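Comunidade Andatport
Início > Robótica e automação > Visitas e demonstrações

Demonstração de pinça manual num dia aberto: como organizar as estações para quem nunca pegou numa?

Publicado por Bongani Fourie em 12/08/2018
800 visualizações

Boa tarde a todos.

Trabalho numa oficina pequena e vamos abrir as portas ao público durante uma tarde. Esperamos uns 300 visitantes ao longo do dia, entre famílias, alunos do secundário e gente das empresas da zona. A maior parte nunca viu um robô a trabalhar de perto.

Temos um braço fixo atrás de uma vedação, que vai repetir sempre o mesmo ciclo, e duas pinças de mão com câmara, daquelas que a pessoa segura e usa para apanhar objetos. O braço não me preocupa. As pinças sim, porque queria que as pessoas lhes pegassem e ainda não decidi o que pôr à frente delas.

O meu chefe quer blocos de madeira e cubos de espuma, tudo em cima de uma mesa branca. Eu preferia coisas de casa, mas receio que fique desarrumado e que ninguém consiga apanhar nada. Em julho fui ver a demonstração da Toft e as peças eram todas iguais. Ao fim de pouco tempo as pessoas já estavam a olhar para o telemóvel.

As minhas dúvidas são estas: que objetos usar, quanto tempo dar a cada pessoa e se vale a pena mostrar num ecrã o que a câmara da pinça está a ver. Se alguém já organizou uma coisa destas, agradeço os pormenores, mesmo os aborrecidos.

3 respostas

Inger Kirkegaard
Resposta marcada como útil por 28 pessoas

Já organizei dois dias abertos com pinças de mão e a minha opinião é que deve usar coisas de casa. Os blocos servem para a primeira tentativa e pouco mais. Quando a pessoa percebe como os dedos fecham, quer logo experimentar outra coisa.

Eu montaria três estações, por esta ordem.

Estação da fruta

Uma taça redonda com fruta de tamanhos diferentes. Maçã grande, maçã pequena, laranja, tangerina. As pessoas começam quase sempre pela peça maior e percebem depressa que uma maçã grande obriga a abrir bem os dedos e a centrar a pinça antes de fechar. As tangerinas do fundo são mais difíceis, pois os dedos batem na fruta vizinha antes de lá chegarem. Deixe também uma laranja fora da taça, para quem quiser uma coisa mais simples.

Não precisa de mesa branca. Uma cama ou um sofá serve bem e mostra que o trabalho também se faz em cima de tecido, com dobras e padrões. Em cima de uma colcha florida fica assim, com a pinça aberta diante da taça:

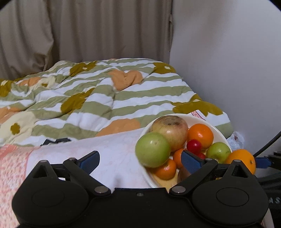
Estação dos tecidos

Panos de cozinha, uma manta pequena, meias. Peça às pessoas para apanharem o pano pelo meio e depois por um canto. Com o canto demoram mais. Para as crianças funciona bem pôr as meias num cesto.

Estação da arrumação

Uma caixa vazia e objetos variados ao lado: uma escova, um saco de plástico amarrotado, um copo que não parta. O saco é o mais curioso, porque muda de forma sempre que se lhe toca. Não ponha nada com bicos.

Quanto ao tempo, 5 minutos por pessoa chegam. Com menos do que isso só apanham uma coisa e vão-se embora, com mais a fila cresce e as famílias desistem. Ponha um colega em cada estação e peça-lhe para falar pouco. Da primeira vez tínhamos um discurso preparado e foi tempo perdido.

O ecrã vale a pena, mas virado para a fila e não para quem segura a pinça. Quem tem a pinça na mão deve olhar para os objetos. Se olhar para o ecrã começa a falhar -- a imagem é muito aberta e engana nas distâncias.

Leve fruta de reserva. Ao fim da tarde a primeira vai estar bastante pisada.

Oddur Bisgaard

concordo com a Inger em quase tudo. só não punha fruta mole, na Wullier puseram bananas maduras e foi um desastre, passaram o resto da tarde a limpar as almofadas dos dedos

maçãs e laranjas e pronto

Shahzad Farooqui

Acrescento duas coisas que não vi mencionadas.

A primeira são os cabos. Se a pinça estiver ligada por cabo, passe-o por cima ou por trás da pessoa e prenda-o ao braço com uma fita de velcro. Na nossa visita à Rurkix o cabo ficava do lado da mão livre e os visitantes puxavam-no sem querer.

A segunda é a altura. Uma cama é baixa para um adulto e boa para uma criança. Se puder, tenha uma das estações numa bancada normal, senão os adultos passam o tempo dobrados. Também convém ter um banco para quem prefira estar sentado.

Sobre os blocos do seu chefe: eu não os tirava. Ponha-os à entrada, com uma das pinças, enquanto as pessoas esperam. Assim ele fica contente e a fila anda.

Comentário de Bongani Fourie

Obrigado aos três. Vou com a fruta, os panos e os blocos à entrada. Inger, uma dúvida: os panos eram lisos ou com padrão?

Comentário de Inger Kirkegaard

Misturados. Os lisos escuros viam-se mal no ecrã, se puder escolha claros.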